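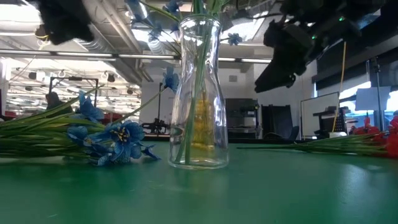
Our project looked at how long cut flowers are kept in homes and offices in Vorkstead, and what people do to make them last. We sent a short survey to 321 households and got 176 answers. Most people said they use a clear glass vase with a narrow waist and a wide, heavy base - the stems cross inside it and the flowers lean outward. Few had thought about how often the water should be changed.

We also spoke with staff at Gada, a flower shop near the bus station, and at the Makokha garden center. Both told us that tulips are the flower customers complain about most, usually on a Friday after a weekend purchase.

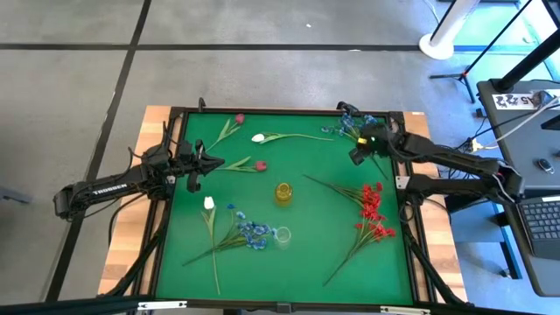

Results

The most common answer for vase life was 7 days. People who trimmed the stems every 3 days reported longer times, but this group was small. Sugar and coins were both popular additives.

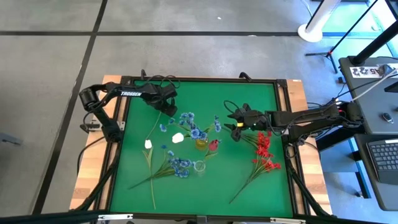 We did not find a clear difference between people who used shop flower food and people who used plain tap water. The survey went out in November, when homes are heated, and this may have shortened vase life for everyone. A second survey in Kasascombe is planned for spring.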